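Tempo de leitura: 3 minutos

A Lallham abre inscrições para a Yook, a campanha de junho para quem tem um computador velho encostado em casa

Olá! Sou a Nantana Kaewkla, trato da comunicação da Lallham, e desta vez pedi para escrever eu mesma o comunicado, porque ando há meses a falar disto a toda a gente e já não aguentava mais um texto engomado. Então cá vai: em junho arranca a Yook, a nossa campanha de recolha e recuperação de computadores de secretária, e as inscrições já estão abertas!

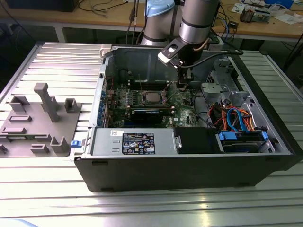
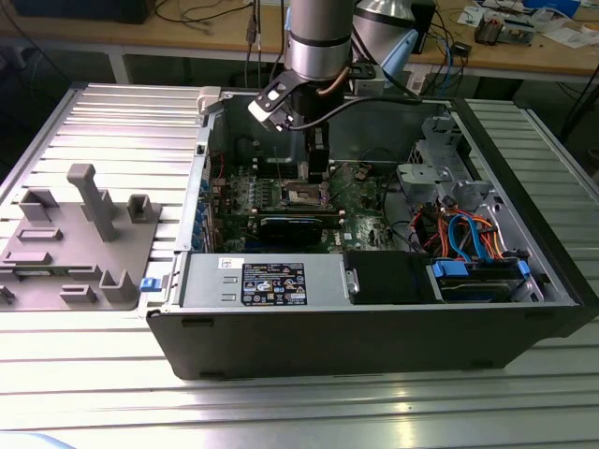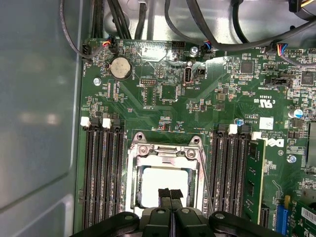 Computadores de secretária abertos, com a placa-mãe verde à vista.

A ideia nasceu de uma conversa à hora de almoço. O Khurram Arain, que dirige a nossa loja de usados, queixava-se de que as pessoas lhe ligam a perguntar onde podem deixar a torre antiga do filho que foi para a universidade, e ele acabava por dar a morada de um ecocentro do outro lado da cidade. Metade dessas máquinas ainda servia perfeitamente para escrever trabalhos, ver aulas, pagar contas. Custava-lhe mandá-las embora, e a mim também (tenho duas no sótão, confesso).

Com a Yook, quem quiser entregar um computador preenche a ficha, escolhe o horário e traz a máquina à nossa loja. Recebemos entregas ao domingo, das 9 às 20, para ninguém ter de faltar ao trabalho com uma torre debaixo do braço. Aceitamos computadores completos ou incompletos, com ou sem disco, com aquele autocolante de futebol que já não sai – tudo bem. Monitores e impressoras, desta vez, não conseguimos receber. Fica para uma próxima edição, se o armazém deixar.

Os dados preocupam muita gente, e com razão. A Astomine, que é nossa parceira nesta parte, apaga os discos antes de qualquer outra coisa e passa um comprovativo em nome de quem entregou. Se preferirem ficar com o disco, basta dizer à entrada e devolvemo-lo na hora. Peço só um favor: façam cópia das fotografias antes de vir! Depois de apagado, já não há volta a dar, e eu não quero ser a pessoa a dar essa notícia ao balcão.

Os computadores recuperados seguem para famílias, bibliotecas de bairro e associações que se inscrevam até ao fim da campanha. Temos capacidade para entregar até 203 máquinas nesta primeira edição, todas com sistema instalado, teclado e rato. Cada agregado ou entidade pode pedir no máximo dois computadores. O que não tiver conserto segue para a Ferkex, que separa os materiais para reciclagem.

Pedi ao Fahad Siddiqui, responsável pela área de recuperação, uma frase bonita para pôr aqui. Respondeu-me assim: «Escreve que tragam os cabos de alimentação. Gastamos uma fortuna em cabos.» Fica escrito, Fahad. Tragam os cabos, por favor, mesmo os que estão naquela gaveta onde já não se sabe o que pertence a quê.

E há ainda uma parte de que gosto particularmente: a Sidra Pirzada vai dar sessões gratuitas para quem recebe um computador e se sente pouco à vontade com ele. São grupos pequenos, com café, sem pressa nenhuma, e fala-se de correio eletrónico, de palavras-passe, de como reconhecer uma mensagem de burla. A minha mãe já pediu lugar e nem sequer vai receber computador. Estas sessões decorrem na sala do primeiro andar e a marcação faz-se na mesma ficha de inscrição.

As fichas estão disponíveis ao balcão da loja Lallham e na nossa página. Jornalistas que queiram acompanhar um dia de entregas ou falar com a equipa podem contactar-me diretamente pelo gabinete de comunicação; para questões sobre os apoios às associações, o contacto certo é o Shoaib Ghauri, que responde mais depressa do que eu.

Até junho!

Nantana Kaewkla
Comunicação, Lallham

Notícias recentes
Loja de usados da Lallham com novo horário
Como preparar o computador antes de o entregar
Lallham e Ferkex renovam parceria na reciclagem
Sessões de informática para principiantes: perguntas frequentes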